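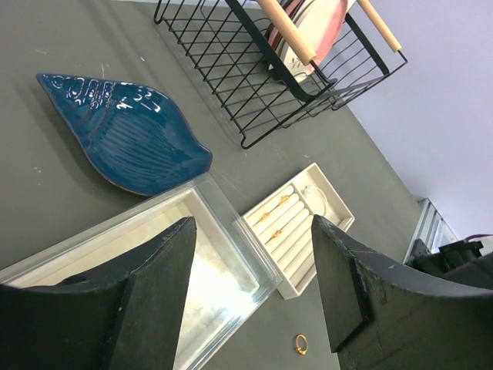
Crazing on a glazed dish after six months, is it food safe

Forum: Glaze and Firing > Faults and Fixes

kilnshelf_ned
Stoneware, blue gloss glaze, bought body and bought glaze, both rated cone 6. Fired in January to a witness cone 6, slightly bent past. No crazing out of the kiln. No crazing at one month. Last week I wiped a piece from that load with ink and there is a full net of fine lines across the flat areas. The ridged areas look clear but I can't tell, the texture hides everything.

The dishes are used for serving and washed by hand. Two questions. Is this delayed crazing from moisture getting into the body, or was the fit bad from day one? And do I need to take them out of use?

slipcast_70
Both. If the glaze was under tension from the start, a small amount of moisture expansion in the body pushes it over. What is the absorption of the body? Not the number on the bag. Measured.

kilnshelf_ned
Not measured. Bag says under 2 percent.

slipcast_70
Measure it. Weigh an unglazed fired bar dry, boil it, leave it in the water overnight, towel it off, weigh again. Divide the gain by the dry weight. Bag figures are for a firing schedule you may not have used.

ashpit
You are overthinking this. Crazing on stoneware is cosmetic. People have eaten off crazed ware for centuries. Wash it, dry it, carry on.

marl_and_grog
Depends entirely on the body. On a tight body I'd agree. On an open one, water gets through the lines, sits in the clay, and the piece gets hot in the microwave and smells after a while. It also loses strength. A glaze in tension can take a large part of the breaking strength off a plate, and that has nothing to do with hygiene.

ashpit
I've sold crazed bowls at the Elport market for years. No returns.

marl_and_grog
No returns is not a strength test.

kilnshelf_ned
Did the boil test. Bar was 70 g dry. Came out at 72.8 after the overnight soak. So 4 percent. Twice what the bag says.

slipcast_70
There's your answer. Either the body isn't reaching maturity or the bag is optimistic. What is the kiln doing at the top? Cone on the shelf or in the sitter?

kilnshelf_ned
Shelf cone, middle shelf only. The dishes were on the bottom. Controller readout at shutoff was 1129 C, no hold.

bisque_bisque
1129 is low for cone 6. That's nearer cone 2 unless you were climbing very slowly or your thermocouple reads low. If the middle cone really was bent past, I would suspect the thermocouple, and I would also suspect the bottom of the kiln was cooler than the middle. Put cones on every shelf next time.

kilnshelf_ned
Thermocouple is original to the kiln. Sheath is flaking.

bisque_bisque
Replace it before you change anything else. Otherwise you are adjusting a glaze against a number that means nothing.

tenmoku_tuesday
Disagree on the order. Cones tell you what the kiln did whether the thermocouple works or not. Buy a box of cones, put three on each shelf, fire the same load. Then decide if the thermocouple matters.

bisque_bisque
It matters because the controller uses it to shut off. He can't get a repeatable firing by looking at cones afterward.

tenmoku_tuesday
He can if he watches them through the peephole. But fine, do both.

lowfire_lil
Would a slower cool help? I was told to cool slowly below 800 to stop crazing.

slipcast_70
No. Slow cooling stops dunting and changes the surface. It does not change the expansion of the glaze in any way that fixes a bad fit. If the glaze shrinks more than the body, it ends up in tension whatever the speed. It may just craze later, which is worse, because you've already given the piece to someone.

lowfire_lil
OK, but it worked for me.

slipcast_70
It may have delayed it. Put one in the freezer overnight, then into boiling water. Repeat three times, ink it, look again with a loupe. Wear eye protection.

lowfire_lil
Did it with a test tile. Crazed on the second round. I'll stop telling people about slow cooling.

marl_and_grog
For the glaze side: more silica, or swap part of the sodium and potassium for magnesium or lithium. With a bought glaze you can try adding fine silica in small steps, but watch the melt. A gloss blue will usually take a little before it goes stiff. Keep the batch notes.

ashpit
Or change the clay. Le Goff do a mid-range white that fits most commercial glosses. I get mine from the Plotatstead depot, and the one in Prurunthorpe will order it in.

kilnshelf_ned
Prurunthorpe is closer. Thanks.

kilnshelf_ned
Update, 29th June. New thermocouple, cones on all shelves. Middle was a good 6, bottom was a soft 5. Added a hold at the top and the bottom shelf came up to match. New bar from the bottom shelf absorbs 1.7 percent. Tiles with the original glaze still craze in the freezer test, but with far fewer lines. Tiles with the silica addition are clean after three rounds. The January load is coming out of the kitchen and going to hold keys and soap.

ashpit
Waste of good dishes.

slipcast_70
Retest those tiles at three months. Moisture expansion takes its time.

kilnshelf_ned
Will do. They're dated on the back in oxide.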